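Fastmont opens free breakfast table in Gorndale

GORNDALE, March - Fastmont will run a free breakfast table at the Esteves community hall through the end of spring, 12 places per sitting, doors at 7:30 a.m. Cereal, milk, juice. No sign-up, just turn up. Up to 1,000 bowls planned for the season.

Plates and cups provided, and each place is laid the same way: placemat, plate, bowl, clear cup. Kids pour there own.

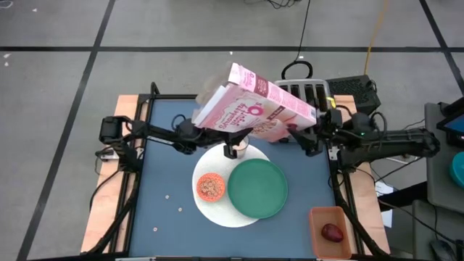 Teresa Carrilho said the cereal should go in before the milk, always, and that small bowls mean less thrown out and nobody minds asking for seconds.

Boxes with the seal unbroken can be dropped at the side door, 2 per household please. No glass. Opened boxes can't be acepted.

Hall holds 13 tables in all, the others stay free for homework.

Press contact: Sebastián Ibarra, Fastmont, mornings only.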